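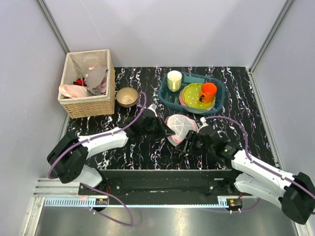 Gerkura bench, March

Bimanual soft goods: when to discard an episode?

avahidi
Opening a thread for the sorting set, as the comments in the tracker have become unreadable.

Where we are: 446 episodes kept, target 1,002. Two arms, leader-follower teleoperation, one fixed view plus the joint states. The task string is "put the fabric item in the basket." Basket at the back left, dish tray at the back right as clutter, item starts mid-table between the arms. The dishes are never the target in this set.

The question is the mesh pieces. Cloths are easy: one pinch, lift, release. The mesh piece is translucent, holds a partial shape and slides out of a single grip. Operators have settled on bringing both grippers in and regrasping until something holds. Some of these episodes contain four or five regrasps before the transport. Do we keep them?

My position is keep, provided the item ends inside the basket.

m_albers
Disagree. I trained on the first 300 with and without the long regrasp episodes. With them in, the policy learns to hover. It closes, opens, closes again, and often never commits to the lift. Without them it commits early and sometimes drops the item, but it goes back for it.

I would cut anything with more than two regrasps and record replacements.

korletey
How did you count regrasps? If it was from gripper width alone you'll get false positives on the mesh. The jaws barely change width when that material slips, and operators squeeze in small pulses when they are unsure.

m_albers
Gripper width with a threshold, then I looked through the flagged ones by hand. Pulses were excluded. I can put the script in the Zarei folder.

korletey
Please do.

Separate point on the layout. The small metallic bowl sits right of the basket, close to it. With the mesh piece carried by both arms, the right gripper comes across over that bowl on the way to the release. I had two contacts in one session. Either move the bowl or write into the protocol that the right arm lets go before the carry.

avahidi
The bowl stays. Clutter next to the goal is the point of this layout. If we only place distractors where they can't be hit, we get a policy that has never had to avoid anything.

Agreed on the release, though. Proposed wording: "Both arms may be used to obtain a grip. Transport is by the left arm only. The right arm opens and withdraws to its own side before the left arm crosses the near edge of the basket."

amparo.h
I drive most of these, so a few notes from the operator side.

1. Left-only transport is fine for the cloths. For the mesh it depends on where the left jaws are. If they have the rim, it hangs and you can drop it in. If they have the middle, it folds over the fingers and doesn't fall when you open. Then you need the right arm to pull it off, over the basket, and your rule forbids that.

2. The marbled tabletop is white and purple on black, and the mesh is white and pink and see-through. In the operator view I lose the far edge of it. Several of the regrasps Mareike wants to cut are me finding out where the edge is.

3. The cables are purple too and they loop above the arms. At some poses the right one arcs over the table near the work. It has not snagged yet. I would still like it clipped closer to the link.

m_albers
Point 2 matters. If the operator is exploring because she can't see the edge, and the policy gets the same view, the exploration is legitimate behavior. I'd still like it labeled. Could we add a segment tag "search" and decide at training time?

avahidi
Tagging costs time per episode. Who does it?

m_albers
I'll do the existing ones. New ones get a foot switch press at the start and end of the search.

amparo.h
I already have one pedal for the clutch. A second one is fine if it's on the other foot.

keyvan_az
Reading this with the Flulier set open next to it. We went the other way there and swapped the mat for plain gray. Grasp success on thin fabric went up at once, and then the policy was useless on any patterned surface. I would keep the marbled top and add a second one, split evenly over the remaining episodes.

On basket contents: are you resetting between episodes? If it already has cloths in it at the start, the release looks different from an empty basket. Pink against pink in particular. Our success check called it wrong all the time.

avahidi
No full reset. We empty it every 5 episodes, so the fill level varies. Success is marked by the operator, no automatic check.

keyvan_az
Then log the fill level. Even a single integer helps.

korletey
I can add that to the recorder. It will write the episode index since the last emptying, no operator input needed.

avahidi
Summary of changes to the protocol, version 4:

– Left-arm transport as the default. Right arm may assist at release if the item doesn't fall from the open jaws.
– Search segments tagged with the second pedal. No episode is dropped for regrasp count alone.
– Contact with the bowl: keep if it stays upright, discard if it tips.
– Index since last emptying is logged.
– Right cable to be clipped before the next session.

The second tabletop is open until I know what the Jultico order includes.

m_albers
I can live with that, except for bowl contact. Keeping those teaches contact. I would discard all of them.

korletey
Same here. There are few of them and they are cheap to replace.

avahidi
Fine. Any bowl contact is a discard. Editing the page now.

amparo.h
Does a cable touching the bowl count?

avahidi
Yes.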